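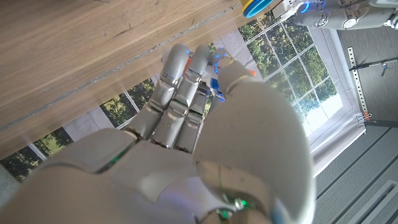 7 min read

Last updated: 2021-01-26

I promised in September that I'd write up the cup nesting work "once things calmed down," and things have not calmed down, so I'm writing it anyway with a mug of tea next to me and a training run going in the other window. Several of you wrote to ask how it was coming along (thank you, it really does cheer me up!) and the short version is that we have a result I like and a second one I don't understand yet.

For anyone new: our little project is called Koskela, and it's about getting two multi-fingered hands to share a tabletop job without a person writing out who does what. We collect demonstrations by teleoperation, with one operator driving both arms, and then train a single policy on everything, camera views and joint angles together. The task is cups. Put one cup inside another, leave the small stuff on the table alone, and hand something across the middle if the hand that has it can't reach where it needs to go. It sounds like a toddler's afternoon, and I have a lot more respect for toddlers than I used to.

When we started we had one overhead view and that was all. The policy was lovely at getting near a cup and hopeless at the last inch, because by then the hand was covering up the very thing it was supposed to grab. So Recep Ertürk, who has more patience for cable routing than anyone I've worked with, added wrist views on both sides. I was skeptical. A wrist view is mostly a great big thumb, with whatever you care about peeking out between the fingers, and I thought the network would simply learn to admire the thumb. I was wrong, and he has been very gracious about it.

Our full set is 1,511 demonstrations. We trained the same model with and without the wrist views and ran 300 trials of each, with the cups moved to new spots inside the tape every time. Without them, the policy had 27 more dropped cups, and nearly all of those drops came in the final approach, right where we'd hoped to see the difference. I went through the recordings one at a time over a long weekend, partly to be careful and partly (I admit it) for the pleasure of it.

The part I don't understand is the handover. I expected the wrist views to help there most of all, since both hands are close together and block each other from above. They made no difference I can measure. My best guess is that the two wrist streams disagree about timing by a hair, and the policy has learned to lean on the head view whenever both hands are near the middle. Recep thinks the handovers in our data are just too much alike, because one of us (me) always drove them the same way: stop, face the hands toward each other, wait a beat, go. He may well be right about that too.
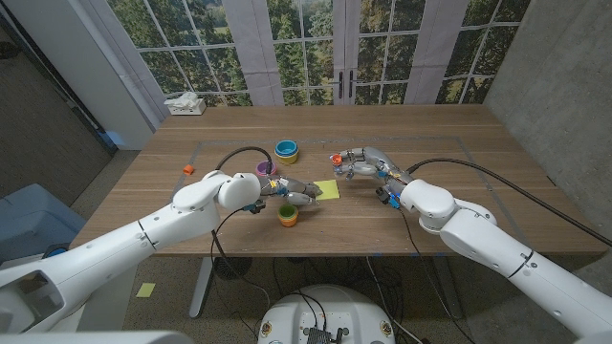

What I'm trying next

First, more operators. Two friends from the Farklow group have offered to come and drive the arms for a few days, and they have completely different habits from mine, so the handovers ought to get a good deal messier. I'm also going to randomly blank out the head view during training so the policy can't lean on it so hard. I tried a quick version of that last week with a blanking rate I more or less picked out of the air, and the policy got timid and hovered over the cups without ever committing, so that needs some care.

I'd like to try smaller objects as well. Cups are forgiving, with a nice wide rim. A little cube you can hide completely behind two fingertips is another matter, and if the wrist views are doing what I think they're doing, the gap should get bigger there.

If you've worked with wrist views on a two-handed setup and seen the same flat result on handovers, please write to me. I've read the Ikasau write-up several times now and they skip right past it, which makes me wonder if they saw it too. I'll put the trial tables up when I've cleaned out my notes to myself, some of which are a bit cranky.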